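4.2 What viewers remember of a talk show set

We were a little surprised, when we first sat down with the viewer diaries, by how much people had to say about furniture. Our 107 diary keepers were asked to write a few lines after each late evening episode of the Tenstead program, and the question sheet never mentioned the room at all. Even so, lamps, rugs, shelves and the host's armchair came up again and again, often in the same breath as the guests (and sometimes, we have to admit, with a good deal more warmth).

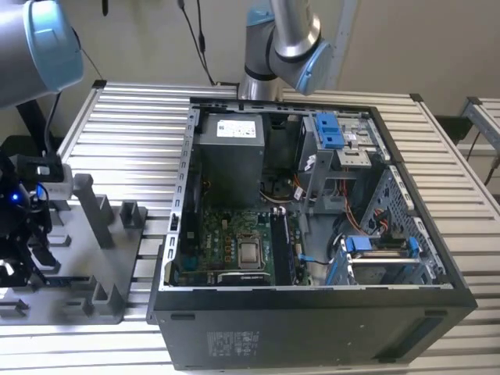
The diaries came to 3377 separate entries, and we read each one twice, first for mentions of people and then for mentions of things. An entry went into the "room" group if it named at least one object on the set, whether or not the writer liked it. Many of these read almost like notes from a visit to a friend – one viewer worried for a whole month that the plant by the window needed water, and was very pleased in August when a new one took its place.

We then drew 100 entries from the room group and 100 from the rest, and compared how the writers talked about the host. Those in the room group used first names more freely and were more likely to describe the program as something they "dropped in on." This fits well with our earlier work on the Alport breakfast show, where the kitchen counter played much the same part, though we would be careful about leaning on the likeness too hard, as the Alport audience was older and watched at a very different time of day.
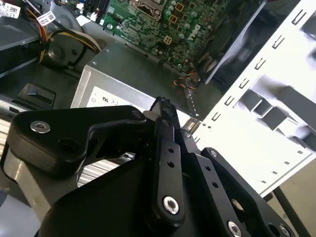

Figure 3. Black cable connector held by a gripper at an open desktop computer case.

There is also the matter of change. When the Resarham studio repainted its back wall between seasons, its viewers grumbled for a couple of weeks and then seemed to forget the old color completely. The Tenstead viewers were slower to forgive – the armchair was still being missed at the end of our study, and we come back to it in Section 4.3.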